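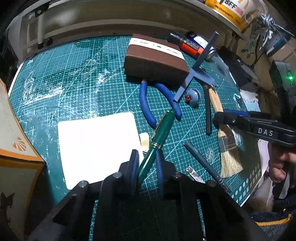
Stoltberg, April

The Stoltberg School of Paper Crafts is a trade school in the town of Stoltberg that teaches bookbinding, box making and hand lettering. It is run by the Soler Foundation and occupies a former grain store on the north bank of the river.

History

The school grew out of evening classes given by the bookbinder Araceli Ibarra, who began with 14 students. The town council granted it the grain store after the classes outgrew her workshop. A second building, in the nearby village of Skalluseck, houses the paper store and the press room.

Teaching

The full course lasts two years. First-year students learn measuring, cutting and folding before moving on to sewn bindings. Work is done on cutting mats printed with a grid, and drafts are written out by hand, often with a fountain pen. The second year covers leather work, repair and slipcases. Elaheh Kiani has directed the lettering program since the retirement of Cayetano Sepúlveda.

Library

The school library holds 2,687 volumes, of which 1,541 were bound by former students. It is open to the public on Thursday afternoons. Items may be read on site but are not lent, except to the partner school in Cisitgate.

See also: Bookbinding; Hand lettering; Slipcase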